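Tue 14 January

Skernora wash trial, going back over Tove's numbers

Spent the morning with the shrinkage sheet and I still don't believe it. Tove Riis has the fleece swatches losing almost nothing in length after 17 washes at 46 degrees, which is what the supplier promised, and I get suspicious when a supplier's promise comes in on the nose. Polyester fleece shouldn't shrink much, granted. But the cotton control hardly moved either, and cotton always moves.

Possible reasons:
- the swatches were pre-washed and nobody wrote it down
- machine never reached temperature (the display says it did, the display says all sorts of things)
- measured along the wrong direction. The marker lines on two of the controls run across the grain.

Asked Preben about the machine. He says it was serviced in August. Serviced is a generous word for a sticker with a date on it. I'd like a probe in the drum for one full cycle before anyone quotes these figures to Mitum.

Pilling

Kirsten Blöndal graded the set against the photo standards and gave the Kekier detergent a full grade better than the Vitale. I graded the same set without looking at her sheet and couldn't separate them. Mio split them the other way. So three graders, three answers, and the draft report has "clear improvement" in its summary. Took that out. If it was clear we would have agreed.

Also the swatches were laid out in order of detergent, labels up. Next time shuffle them and put the labels face down. I have said this before -- see the entry on the towel job.

Whole garments

Swatches are tidy and don't have cuffs. The seams and the collar are where a jacket goes wrong, and the lining can creep against the outer and pull the hem about. Want at least one zipped fleece with a contrast lining put through the same cycles, measured at collar, sleeve and hem. Blue with a grey lining is fine, the join is easy to find with a ruler.

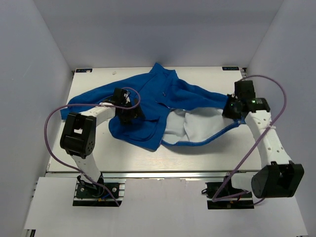
To do

1. Probe in the drum, one full cycle, empty, then again with a 100 per cent cotton load.
2. Find out from Parisa Ahmadpour whether the control cloth came off the old roll.
3. Re-mark the controls along the grain. Pencil didn't survive, use thread.
4. Regrade pilling, shuffled.
5. Hold the Mitum report. Tove won't like it.

Recent entries
Towel job, second grading
Lint filter weights
Vitale samples, smell complaint
Softener and zip tape
Notes on line drying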